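The Plollero storage ottoman, after a winter of being sat on

We have a small flat and a large amount of bedding, and for years the two have been at war. The Plollero from Dundavent was meant to be the peace treaty. It's a padded box with a hinged lid, wide enough for two people who like each other, and it claims to swallow 110 litres of whatever you can't face looking at. I bought mine in the mustard corduroy, having been talked out of the cream by everyone who has ever seen me eat.

Delivery was on a Friday, in one carton, by a man who looked at our stairs and then at me with real disappointment. The legs screw in by hand. The lid needs two people, or one person and a wall. Dundavent's leaflet promises a pleasant assembly, and apart from the hinge it was, if you have a loose idea of pleasure. The hinge comes with eight screws and seven holes. I drilled the eighth myself and have felt smug about it ever since.

As a seat it's better than it has any right to be. The foam is firm, the sort of firm that makes visitors say "ooh" on the way down, and it hasn't developed the dip that my last footstool had by its second week. Raimo Toivonen, my father-in-law, sat on it through an entire football match including extra time and complained only about the football.

As a footrest it's too tall. You end up with your knees higher than your dignity. If you mainly want somewhere to put your feet, the same range has a low version without storage, and your ankles will thank you.
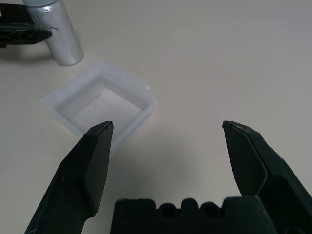

On the pale beige tabletop, just ahead of the left fingertip.

The storage is the reason to buy it, so I took that part seriously. Ours holds two double duvets, four pillows and a blanket Impi knitted that weighs as much as a dog. The lid shuts on all of this without kneeling on it. There's a lining, thin but neatly stitched, and a pair of vents at the back which I assumed were decorative until I noticed that the bedding still smelled of bedding in March.

Now the grumbles. The lid is held open by a single gas strut on the left, so it rises with a slight lean, like someone listening at a door. It stays up, but I wouldn't let a small child rummage about underneath. The corduroy collects crumbs along every ridge and will only give them back to a vacuum cleaner with the narrow nozzle on. And the feet are hard plastic. On a wooden floor the whole thing sets off across the room whenever anybody sits down with enthusiasm. Felt pads cured that, and I do think Dundavent could have stretched to felt pads.

I did look at others. The Rerero bench is handsomer and has proper soft-close hinges, but it costs 700 pounds and holds less. Mäkelä make a round one that my sister-in-law Kerttu Kemppainen swears by. It's lovely, and I can report that a rectangular duvet does not enjoy being in it.

Would I buy it again? Yes, with the felt pads in the same order and somebody booked to hold the lid. Go for a darker colour if you own a cat or a biscuit.

Comfort: 4 out of 5
Storage: 5 out of 5
Assembly: 2 out of 5, and I'm including the hole I drilled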